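**Plokby wide-leg pants, sizing?**

**svend_toft:** Has anyone bought the pull-on pants from Plokby? The chart puts me between two sizes. They're $115 and returns cost $5.

**chauvo:** Size down. The waist stretches a lot by lunchtime.

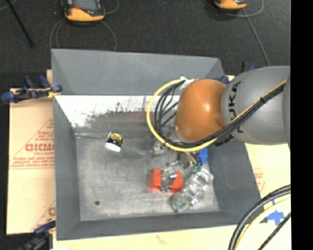

The black pair also fades less than the navy.

**kaiwen.au:** I disagree on sizing down. Mine pulled at the hips and I sent them back. Zandier has a similar cut with real pockets.

**svend_toft:** Zandier is sold out in black.

**chauvo:** Try it again Monday, they restock then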